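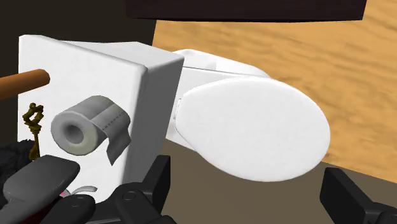 Abb. 1: WC mit geschlossenem Deckel, Rendering

Projektbericht: Tonirine - ein rundenbasiertes Strategiespiel im Orbit
Hochschule Tovbridge, Wahlpflichtmodul Spieleentwicklung
Abgabe: 03.01.2025

1. Ausgangslage

Laut Antrag wollten wir ein Strategiespiel bauen, in dem zwei Parteien um die Versorgung der Mondkolonie Tatisthorpe streiten. Im Antrag standen außerdem ein Diplomatiesystem, ein dynamischer Soundtrack und ein Mehrspielermodus. Der Antrag war sehr schön formatiert.

Übrig geblieben ist eine Einzelspielerkampagne mit vier Missionen, einer Gegner-KI und einem Frachter namens Bellini, der in jeder Mission beschützt werden muss und sich dabei benimmt wie alle Schutzbefohlenen der Spielegeschichte: Er fliegt dorthin, wo geschossen wird.

2. Spielregeln

Eine Partie dauert höchstens 80 Runden. Jede Seite bewegt ihre Schiffe auf Umlaufbahnen, die wir als konzentrische Ringe aus Feldern darstellen. Innere Ringe haben weniger Felder, ein Schiff kommt dort also schneller herum. Mit echter Bahnmechanik hat das so viel zu tun wie Schach mit Pferdezucht, es spielt sich aber verständlich. Ein Ringwechsel kostet Treibstoff, und Treibstoff gibt es nur bei der Bellini. Damit war wenigstens geklärt, wozu man sie beschützt.

Eine frühere Fassung rechnete mit elliptischen Bahnen. Die Testpersonen verloren darin regelmäßig ihre eigene Flotte aus den Augen, einmal auch aus dem Spielfeld.

3. Gegner-KI

Die KI bewertet jeden möglichen Zug nach Treibstoff, Reichweite und Abstand zum Frachter. Die erste Version kam zu dem Schluss, dass die sicherste Strategie darin besteht, hinter dem Mond zu parken und das Rundenlimit abzuwarten. Rechnerisch war dagegen wenig einzuwenden. Wir haben daraufhin einen Malus für Untätigkeit eingeführt, worauf die Schiffe anfingen, zwischen zwei Feldern hin- und herzupendeln.
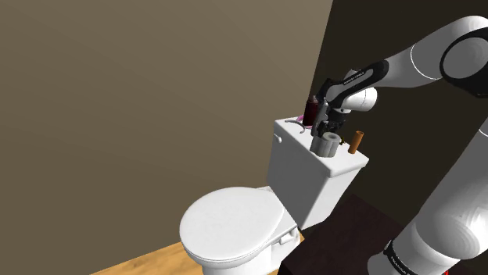 Erst als der Malus an den Abstand zum Missionsziel gekoppelt war, griff die KI an. Wir ließen sie danach in 200 automatischen Partien gegen sich selbst antreten. Die angreifende Seite gewann 41 davon, was für die Kampagne zu wenig ist und für die Bellini immer noch zu viel. Eine höhere Startmenge an Treibstoff hätte das vermutlich verschoben, die Änderung kam aber nicht mehr in die Abgabeversion.

4. Technische Umsetzung

Regelwerk und Darstellung sind getrennt, sodass die Testpartien ohne Grafik laufen. Das war die beste Entscheidung des Projekts und entstand aus einem Streit über die Schriftart im Menü. Die Missionen liegen in Textdateien. Die längste hat 515 Zeilen, weil die Dialoge mit drinstehen. Sie gehören in eine eigene Datei, das wussten wir auch im Dezember schon.

Speicherstände funktionieren zwischen den Missionen. Wer mitten in einer Mission speichert, findet nach dem Laden alle Schiffe auf dem äußersten Ring wieder. Im Handbuch steht dazu der Begriff »Notfallsprung«.

5. Offene Punkte

- Mission 3 lässt sich gewinnen, indem man die ersten Runden überspringt.
- Die Zielanzeige bleibt nach dem Verlust eines Schiffes stehen.
- Der Abspann nennt den Mehrspielermodus.
- Dialoge aus den Missionsdateien auslagern, danach die Rechtschreibung prüfen, in dieser Reihenfolge.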